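3.2 Study sites

The survey covered shared kitchenettes in office buildings run by two firms, Roredano and Zikton. We logged 108 visits, starting in July and ending on Friday, October 14, 2022. The Movcombe kitchenette was the smallest of the sites and the one with the most complete records. It has one sink, set into the left half of a long white counter, with a paper towel dispenser and a soap or sanitizer dispenser on the wall above it. Closed storage includes the white wall cabinets at the right.

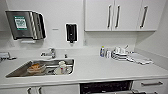 3.3 Items left out

We recorded an item as "left out" if it was outside a cabinet or drawer when the observer came in. Perforated items were coded separately from solid ones, following Chang's scheme, as users in the pilot tended to leave them near the sink to drain. Color was noted as well - bright items were easier to match from one visit to the next. 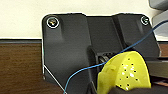 Figure 2. Yellow perforated item with small round holes, Movcombe.

Tien-fu Hsu coded all items on site, and a second coder worked later from the notes. The two disagreed on 4 percent of entries, mostly over whether an item was stored or only pushed to the back.

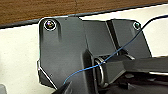 Surface type was the last field on the form. Coders chose from white, wood-grain, metal and other, and entered the surface the item rested on. Edges caused some trouble. Where a brown wood-grain surface and a white one are separated only by a narrow black strip, an item can easily rest across both. Such items were entered twice and given half weight in the totals - a rule we added after the first two weeks and applied to the earlier sheets.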